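Why Do Things Slip, and Why Do They Stay?
Science for young readers, ages 8 to 11
Text: Hrvoje Dervishi. Read before printing by Ankica Ionescu, class teacher in Sokgate.

Put your hand flat on the table and push it slowly forward. Do you feel that the table is holding you back a little? Now push harder with your hand down on the table, and move it again. It is more difficult this time, and your palm becomes warm.

The thing that holds you back is called friction. It is a force, like a push or a pull, and it appears when two surfaces touch and one of them tries to slide over the other. Friction always works against the sliding. If you slide your book to the left, friction pulls to the right.

Tiny mountains

Look at a sheet of paper. It seems flat. But if you could look at it through a strong microscope, you would see a thick tangle of little threads, lying over each other like straw in a stable. Wood has small valleys. Even a metal spoon, which feels perfectly smooth on your tongue, has hills and scratches on it.

When two surfaces lie one on top of the other, only the tops of their hills really touch. At these small places the two materials press together very strongly, and they even stick to each other a bit. To make them slide, you must break these small joins again and again. That costs effort.

So now you can also understand the test with your hand. When you press harder, more of the small hills come into contact, and there is more to break.

Starting is the hardest part

Have you ever helped to move a heavy cupboard? You push, and nothing happens. You push more, and still nothing. Then suddenly it goes, and after this it is easier to keep it moving.

Scientists have two names for this. The friction that holds a thing which is standing still is called static friction. The friction on a thing which is already sliding is called sliding friction, and it is usually the weaker of the two.

A world without friction

Imagine that one Thursday you wake up at 7 o'clock and all friction is gone. You want to get out of bed, but your blanket has already slid to the floor. You put your feet down and they go away from under you, like on the best ice in the world. You cannot walk, because to walk you must push the floor backwards with your shoe. You cannot tie the shoe either. A knot is only a string which rubs on itself!

The nails would come out of the walls. Your jumper would fall into threads, as the threads in wool hold each other by friction. A pencil could not leave a line on the paper. And the bus could not come to take you to school, and if it was already driving, it could not stop.

How we get more of it

People often want more friction, and they have found many ways. Rubber is one of them. It is soft, so it presses itself into the small valleys of the road or the floor. For this reason we find it on tyres, on the soles of sports shoes and under the legs of ladders.

Another way is to give the surface a pattern. Run your finger over the lid of a jar, the edge of a coin or the handle of a screwdriver. Often you will find lines, dots or small diamonds. When the lines cross each other and are pressed or cut into the material, the pattern is called knurling. The "k" is silent, like in "knee". Your skin is soft and goes a little way into the pattern, and so it is harder for your fingers to slide. 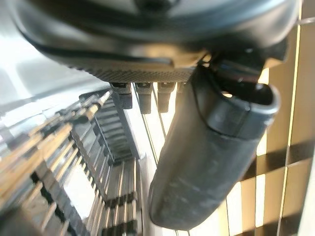

Two surfaces side by side: smooth plastic, and below it a band with a fine criss-cross pattern.

Animals know about grip too, and they knew it long before us. A gecko can run up a window. Its toes are covered with very, very small hairs, so many and so thin that they come extremely close to the glass and cling to it. Mountain goats have hooves with a hard edge and a softer middle part, good for standing on stone. And you have your own pattern – look at the tips of your fingers.

How we get less of it

Sometimes friction is not welcome. In a bicycle it makes the pedals heavy and slowly wears out the chain. Oil helps here. It makes a thin layer between the metal parts, so that they slide on the oil and touch each other much less. In your knees there is a slippery liquid which does the same work.

Wheels help also. A box on wheels does not have to drag its whole bottom over the ground, and rolling needs much less effort than dragging. And skiers put wax under their skis, so that these glide better on the snow.

Try it: the two books that do not want to separate

You need two thick exercise books or old magazines, with 70 pages or more each. Ask before you take them, as the pages can become bent.

Put the books on the table with the open sides towards each other. Lay one page from the left book, then one page from the right book over it, then left again, then right, until all the pages are mixed. You can take two or three pages at once if you are not so patient, but it will not be so strong. Press them flat.

Now take one book by its back, let a friend take the other, and pull. Pull straight and do not shake.

On one page the friction is very small. But here there are many pages, each rubbing on its neighbours, and when you pull, the pages are also squeezed together in the middle. To get the books apart again, open them and take the pages out one after another.

Words to remember

Force: a push or a pull.
Friction: the force that works against sliding.
Static friction: friction on a thing that is not yet moving.
Knurling: a pattern of lines or small diamonds that gives a better grip.
Lubricant: oil, grease or another material that makes friction smaller.

A question for the way home

Why does the road become more dangerous for cyclists when there are wet leaves on it? Talk about it with somebody at home, and look at the tyres of your bicycle while you are talking.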